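Subject: Re: [arms-users] Clovotora fingers vs the stock ones?

Chantelle Shezi wrote:
> We are about to order finger sets for two arms and can't decide
> between the Clovotora pads and whatever ships with the Hokar.
> Mostly small flat metal stuff, some soft. Has anyone run both on
> the same task? Also is the Veredau controller worth the extra
> money or do we stay with what we have?

Hi Chantelle, all,

Quick one, between runs. Yes, ran both in January, same arms, same task - nail clippers into little hinged cases. Picked clippers on purpose. Low, shiny, and they skate off if you come in even slightly crooked.

Stock Hokar fingers first. Fine on anything soft or tall. On clippers they closed over the top and pushed them along the table. Clovotora pads got under the lever end much more often, but they wear. Ours had a groove after 400 picks and by 2000 I'd swapped teh set. Budget for spares. 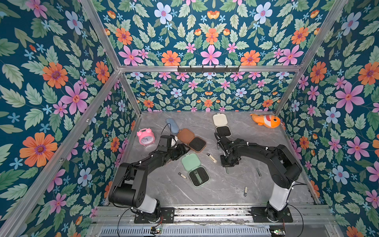
Two-arm cell, clipper task. Green case has one in it, four still out on the table.

Approach angle mattered more than I expected. Straight down is best for clippers. For holding a case, come in from the side and keep force low or the lid flips shut on you. I dropped closing force to 5 N for the cases and left it higher for the metal. Pill-shaped cases are a pain with either set, they roll.

Cables - leave a decent loop at the wrist and tie them along the links. Lost most of an afternoon to a connector that pulled out at full reach.

Controller: had the Veredau on loan for 7 days. Smoother when both arms are close together, setup menus are awful. Went back to the old one and didnt miss it much. If you need tight two-arm timing maybe. Otherwise spend it on fingers.

Not tried the Espinoza ones, would like to hear from anybody who has. Can send my force settings, just mail me off list.

Got to go, arm is homing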